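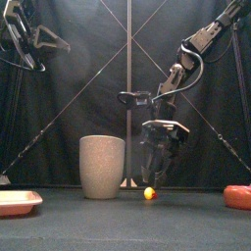
Tidying up tiny toy bits – what do you all use?

Posted by Catríona Gallagher, 2026-05-24

Hello everyone, I hope this is the right board for it. My youngest has reached the stage of loving anything small and brightly coloured, and I'm forever finding little yellow and red plastic bits on the table, under the table and once in the butter dish. We have a big toy box in the corner, but the small things sink straight to the bottom and then the whole lot gets tipped out on the rug to find one of them. I'd like something that can live on the table itself, so he can play there and then put the pieces away before tea. I don't want to spend a fortune, and I'd rather not have anything with a lid, as he can't manage them yet and we end up with tears. Has anybody got a system that lasted longer than a fortnight?

Siobhán Ó Riain

Oh, I do feel for you, we had two of them at that age at the same time! What worked in our house was giving up on proper toy storage altogether and using things out of the kitchen cupboard. A plain cup with a good wide mouth is lovely for little hands, and a shallow tray beside it does for whatever is being played with just now. The tray is for out, the cup is for away, and even a very small child gets the hang of that after a few goes (mine used to announce it, very loudly, every single time). 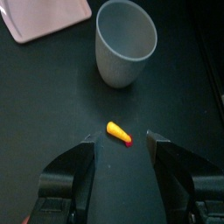
I'd go for a cup without a handle if you have one, as mine always tried to pick it up by the handle and the lot went flying. A heavy-ish base helps too. And do have the tray in a pale colour if your table is dark like ours – we had a dark one first and I was forever patting about in it for the brown bits. Pink was the favourite here and there was no arguing with it.

The other thing I'd say is to keep the number of toys right down. When there are only a few pieces out he'll put them away quite happily, and when there's a heap he'll wander off and you'll be doing it yourself. We swapped ours over every so often from a bag on top of the wardrobe, and they greeted every old thing like a birthday present. Do check how small the pieces are as well, if he's still putting things in his mouth. Anything that would fit right inside a toilet roll tube stayed up on the wardrobe until they were older.

Cillian Dolan

muffin tin. one colour in each hole, done

Mohsin Kakakhel

I agree with Siobhán about the cup, though I'd add that ours tipped over a good deal until I put a square of that rubbery drawer liner underneath. You can cut it with ordinary scissors and it rinses clean under the tap. We also made a bit of a game of it, dropping the pieces in from higher and higher up, and my daughter would tidy the entire table for the sake of the noise. It's less charming at six in the morning, I'll admit, so we moved over to a soft fabric basket for the early shift and kept the cup for the afternoons.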